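Nondora Office and School Supply
Home > Writing and Marking > Highlighters > Herard Desk Highlighter

Herard Desk Highlighter, Black Barrel
Item no. 774
Sold singly, in boxes of 16, or in cartons of 1000
Availability: In stock at the Grurdale warehouse

Product Overview

The Herard Desk Highlighter is a general-purpose marker for offices, classrooms, libraries and reading rooms. It is supplied with a black barrel in every color. The color of the cap identifies the color of the ink, so that a marker may be selected from a tray or drawer without being opened. The tip is cut at an angle and will produce either a broad band for full lines of text or a narrow line for underlining.

The ink is water-based and is intended for use on ordinary printed and copied paper. Users who mark handwritten notes should allow the writing to dry fully before highlighting. Use on glossy or coated paper is not recommended, as the ink may remain on the surface and transfer to the facing page.

Colors

Orange, green and pink are held in stock at all times. Yellow and blue are available to order in full boxes only. Mixed boxes contain the three stock colors and are packed by the warehouse; the number of each color in a mixed box may vary. Customers who require an exact division should order by single color.
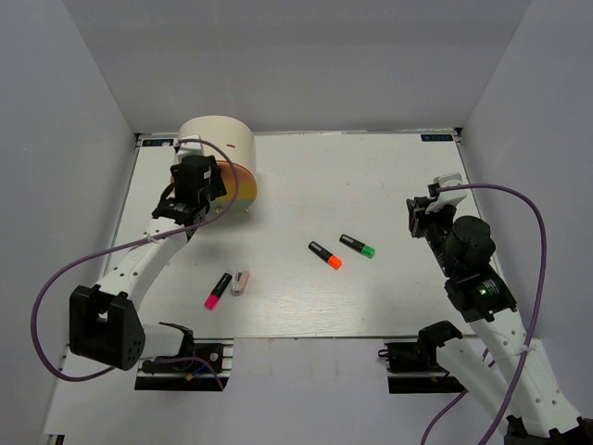 Item 774 in orange, green and pink, with a small light-pink desk accessory (not included).

Specifications

Barrel: black, all colors
Cap: push-on, matched to ink color
Tip: angled, broad and fine line
Ink: water-based
Refillable: no
Box quantity: 16
Carton quantity: 1000, single color only

Care and Storage

Markers should be stored flat with the cap fully closed. A marker that has been left open for a short time will usually recover if it is capped and laid on its side overnight. Markers should be kept away from heaters and direct sunlight. Ink on a whiteboard, desk or other hard surface should be wiped with a damp cloth as soon as possible. Ink on clothing may not wash out completely, and schools are advised to provide aprons for younger pupils.

Ordering

Single markers may be purchased by any registered customer. Boxes and cartons are available to account holders. Orders for 3000 or more markers are quoted individually and should be submitted in writing to the Grurdale sales office, stating the colors required and the delivery address. Institutions ordering on behalf of several sites may request separate delivery notes for each site. A single invoice will be issued unless otherwise agreed.

Orders received before noon on Thursday are included in that week's dispatch. Carton orders are delivered by pallet, and the receiving site must have a ground-floor entrance or a working goods lift.

Returns

Unopened boxes may be returned in their original condition. Opened boxes and single markers are accepted only where an item is faulty. Please quote the item number and the order number on all correspondence.

Related Items

Petrenko Pen Tray, four sections
Petrenko Pencil Eraser, soft
Herard Fine Line Marker, black
Herard Whiteboard Marker, assorted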